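**Is 200 demos enough for a school club table-setting task, or are we kidding ourselves?**

Tags: student-robotics, grippers, demonstrations, fabric

I help run an after-school robotics club, and this year we signed up for the household tasks division of the Pinbridge student challenge. The task is "lay the table": put down a placemat, then a folded cloth on top of it, inside a taped area. Teams record demonstrations with a hand-held gripper, train on them, and then the arm does it alone in front of the judges.

The starter guide says 200 demonstrations is a good target. I don't believe it. The guide doesn't say 200 of what. Same mat every time? Same table? It also promises that "most teams see reliable behavior after one weekend," and I have yet to meet one of those teams.

We practice on a pale wood table with a woven mat, taupe with white stripes. The mat is thin and flat, so the only way to get hold of it is at the edge, and the kids come in at a different angle every single time.

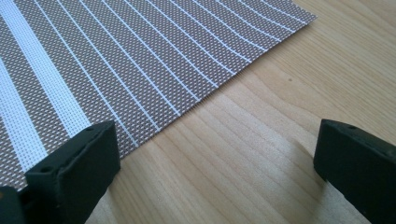
My own feeling is that the edge approach is where all our trouble is. Of the first 39 recordings, 23 were usable by the guide's own checklist. The rest had the fingers skating over the mat, or the kid giving up and using the other hand, or no grab at all. One student wants to keep the bad ones in "so it learns what not to do." I told him I doubted it works that way but I couldn't say why with any authority.

So, three things I'd like to hear about from people who have done this and not just read the guide:

- Does 200 mean anything for thin flat stuff?
- Do we throw out failed grabs or keep them?
- Is it cheating ourselves to start with the mat hanging a little off the table?

We have the Flemico kit, the basic one. Please don't tell me to buy the better one. There's no budget.

---

**Answer 1** (accepted)

I've judged this division twice and mentored before that, so here is my grumpy opinion.

The 200 figure is a marketing number. It came out of a block stacking task, and blocks are forgiving. You can be off by half a finger and still pick up a block. A placemat gives you one thin edge. If your demos approach that edge from every direction, you have split your 200 into many small piles and none of them is big enough.

What I'd do is pick one corner and one direction of approach, and make every kid use it. Put a strip of tape on the floor where they stand. It feels like you're taking the fun out of it, and you are a little, but one of our teams got further with 33 strict recordings than with everything they'd shot in the month before.

On failed grabs: take out the ones where somebody gave up or helped with a hand. Keep the ones where the grab missed and the same person then went back and got it in the same recording. The recovery is worth having. A plain failure with nothing after it just teaches the arm to do that. Your student has half a point, so maybe let him sort them.

On the overhang: read the rules again. When I judged, the mat had to start fully on the table. Train how you'll be tested. If you spend October on an overhang you will have to redo it all.

One more thing, and you didn't ask. You've been talking about the mat as if the cloth will be easy. It won't. Mats stay flat when you push them. Cloth bunches up, and then the stripes bend, and a model trained on neat straight stripes has no idea what it's looking at. Start on the cloth now, with it lying a bit rippled, and mix in some recordings with another folded piece nearby so it isn't always alone on the table. I wouldn't trust a demo set that only has tidy fabric in it.

---

**Reply from the original poster**

Thanks. I was ready to argue about the cloth, then we gave it a meeting and I'm not going to argue. We used striped gray fabric, and the finger pads are wide compared to the thickness of one layer, so the kids have to pinch up a ridge first. Some push the pads down and close, others drag sideways. I can't tell yet which is better and I'm suspicious of anyone who says they can after one meeting. They're convinced the drag is the winner because it looks slick.

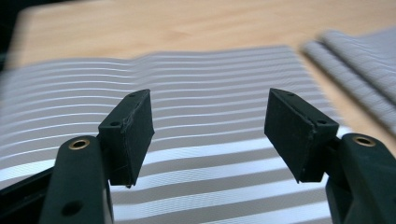
*Sleiman, August 14, 2018*

We now have a written rule taped up by the table: same corner, same direction, feet on the line. There was complaining. I've also stopped counting toward 200. We'll train on what we have, see how bad it is, and record more of whatever it's worst at. I still think the guide should be rewritten by someone who has tried to pick up a placemat.

The rules do say fully on the table, by the way. So no overhang.

---

**Answer 2**

just use the Dedard pads, they're grippier and you can skip half of this. we got it working in a weekend

> **Comment:** Working how many times in a row? And on cloth, or on the foam practice squares?

> **Comment:** foam squares. but cloth should be the same

> **Comment:** It is not the same.

---

**Answer 3**

Not a full answer, but a warning about the table. We practiced on one light wood table all fall, then went to the regional in November and the competition table was dark with an overhead lamp. Our arm went for the shadow of the mat. Twice. I don't have proof that recording on two or three different tables would have fixed it, and I'd be wary of anyone selling that as a cure. If you can borrow a second table, though, or throw a plain sheet over the one you have, I'd do some of your recordings there.

Also check the screws on the finger pads before each session. Ours worked loose slowly enough that the early and late demos didn't really match, and we only found out when we laid the videos side by side.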